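Sumau Planner Forum > Perception and grasp planning > Wrist view and pose estimates at close range

dulska_admin
Posted Monday, April 22, 2024
Members are asked to comment on the close-range behaviour of the Selau pose estimator in simulation. At present the planner accepts a new estimate at every control step until the fingers close. A wrist view from the current test set is attached. 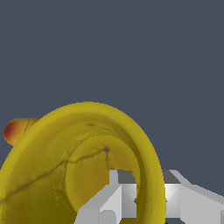 Wrist view in simulation, yellow object close to the gripper.

I propose that updates be frozen at 60 mm from the target.

F. Espinoza
I do not support a fixed distance. In our January runs, 8 of 250 grasps failed after an early freeze, as the last estimate was already poor. A confidence limit would be safer.

ogura_user
With respect, the confidence score is itself unreliable when one surface fills so much of the view. The estimator needs neighbouring objects for scale. 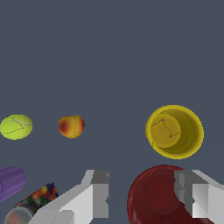 My preference is to store the estimate while several objects are still in view, and to let later ones correct position only - never rotation.

F. Espinoza
That would be acceptable, provided the stored estimate is dropped if the target moves. I still object to 60 mm as a default.

dulska_admin
Noted. Ticket 1466 has been opened for the position-only option. The default remains under discussion.

Florencia Espinoza has agreed to review the patch.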